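Cumgate Chowder and Shellfish Cook-Off: a day at the showground

The poster promised "the region's fiercest seafood contest", which is a bold claim for a region that has two others I know of, both better attended. Still, entry was free before eleven, the train from Kestton stops ten minutes' walk away, and I like chowder. So I went.

First impressions were mixed. The gate staff handed out a stapled programme with the running order on the back, and by the time I'd found a coffee the running order was wrong. The mussels heat had swapped with the smoked fish heat, and the only place this was written down was a whiteboard behind the judges' tent. Several people around me sat through twenty minutes of haddock waiting for a friend who had been on the other stage.

Forty-one cooks had entered across the four classes, according to the programme: chowder, mussels, smoked fish and "open shellfish", the last being a polite name for anything that doesn't fit elsewhere. The winner of each goes through to a cook-against-the-clock final at half past three. First prize this year was £3,019, an odd figure that the compère explained twice as the sponsor's money plus whatever was in the raffle pot. I'd have rounded it.

The chowder heat was the best hour of the day. Each team had ninety minutes, one double burner and a cold box of the same ingredients, with three extras allowed from home. Saffron turned up on five benches out of nine, and I can't say it did much for any of them. The bowl I'd have paid for came from a couple in matching green aprons who put in sweetcorn and a lot of black pepper and left it alone. They came fourth. The winning bowl had a foam on it.

I have never been convinced by foam. I asked one of the judges what it added and was told "lift". It had sunk by the time the public tasting pots came round, but those were the size of an eggcup, so perhaps I missed the lift in mine. Tasting tickets were extra, by the way, and sold in strips of six when there were four classes.

Mussels went to Sofia Deligiannis, who cooked hers with fennel, tomato and a splash of ouzo and plated them with a minute to spare. No complaints there. She was also the only finalist who tasted her sauce more than once while I was watching, and it showed. Her bench was tidy, her bread was hot, and she didn't play to the crowd at all, which may be why the compère kept wandering off to talk to somebody else.

The trade tent was the usual mixture. Handurano had a row of gas burners going and a man shouting over them. Taşdemir, the spice people, were giving away small bags of chilli flakes and had by far the longest queue. There was a knife stall where the "show price" on a filleting knife matched the shop price I'd seen in August. I bought a jar of pickled samphire for more than I meant to and have no regrets yet.

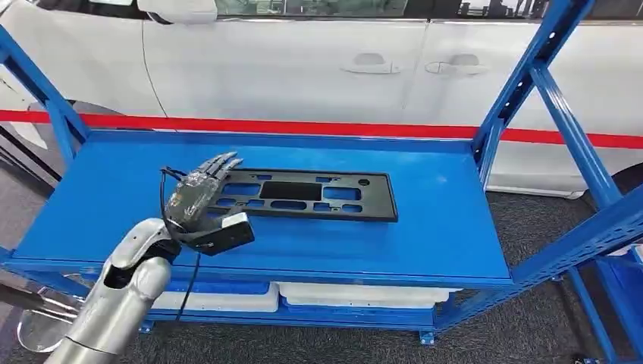

Words and picture: our food visits writer
Filed under Days Out, Sun 18 September

Lunch was harder than it should have been at a food event. The two hot vans had queues past the toilets by noon, and one had run out of crab rolls before the second heat finished. I ended up with chips. They were good chips, but I could have had them at the station.

The final started late – nearly half an hour – and the mystery ingredient was squid, which drew a groan from the seats and at least one from the benches. Deligiannis scored hers finely, gave it a very short time in a very hot pan and served it over warm beans. The foam man made a squid ink foam. She won, and I cheered louder than I'd planned.

Scoring is where I'd still pick a fight. Judges mark out of 300 in total, and her final plate got 273, but no breakdown was read out and none was pinned up afterwards. The cooks pay £149 to enter. For that they ought to be told whether they lost points on seasoning or on presentation, and so should the people in the seats. One of the chowder pair told me they'd had the same single number last year and were none the wiser.

Would I go again? For the mussels and the chowder, yes, if the timings are sorted out and somebody books a third van. Take cash for the tasting tickets, as the card reader gave up early, and sit on the left-hand side of the main stage. The speaker on the right buzzes.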